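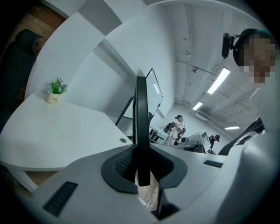
How I Clear Off a Desk and Keep It That Way

By Glenys Entwistle
29 November 2021

14 comments

I love a white desk, but wow, does it show everything! Every crumb, every coffee ring, every pen mark. So this is my routine, and it takes me 60 minutes if I don't stop to read old mail (I always stop to read old mail).

First, take everything off. Yes, everything, even the cute little plant. Put it all on the floor or the bed and wipe the bare top with a damp cloth and one drop of dish soap. Go with the curve if your desk has one, then dry it right away or you'll get streaks.

Next, sort the pile. I do keep, move and toss, and I'm pretty mean about it. Last time I tossed 82 dead pens and sticky notes, which is embarrassing, but there you go. 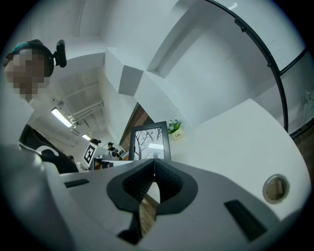 Then look up! Dust drifts down from light fixtures and any pipes or beams on the ceiling, so if yours are grubby, do those before you put a single thing back. I use a Visser duster with the long handle. Wood surfaces get a dry cloth only.

Last, the plant goes at the back, where your elbow can't reach it. Mine has tiny flowers that drop all over, so I give the pot a gentle shake over the trash first.

151 shares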